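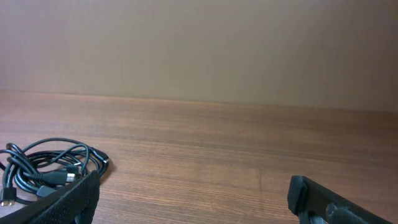
*A wooden tabletop with a reddish-brown finish against a plain beige wall.*

**Flikville, 23 Jan 2026** – Furniture finisher Stanciu has changed its care instructions for oiled and varnished tabletops after a review of repair requests received through December. The new sheet replaces the one issued with all tables sold from the Flikville showroom.

The main change concerns curing time. Owners of newly oiled tables are now told to wait 8 days before placing hot dishes or damp cloths on the surface. The old sheet gave four. Varnished tables keep the earlier limit.

"Most of the marks we repair are rings from the first week of use," said Darius Cârstea, who runs the finishing shop. "The oil feels dry to the hand well before it has hardened all the way through."

The sheet also drops the advice to polish with a silicone spray. Silicone residue can keep a later coat from bonding and often has to be removed with solvent before refinishing. A lightly damp cotton cloth, followed by a dry one, is recommended for routine cleaning.

For light scratches in oiled wood, owners are told to sand along the grain with 2000 grit paper and apply a thin coat of the original oil. Deeper damage should go to the shop or to its service partner in Irar, Faltano – repairs there are booked by phone.

Printed copies are available at the showroom counter under sheet number 1521. Existing warranties are not affected.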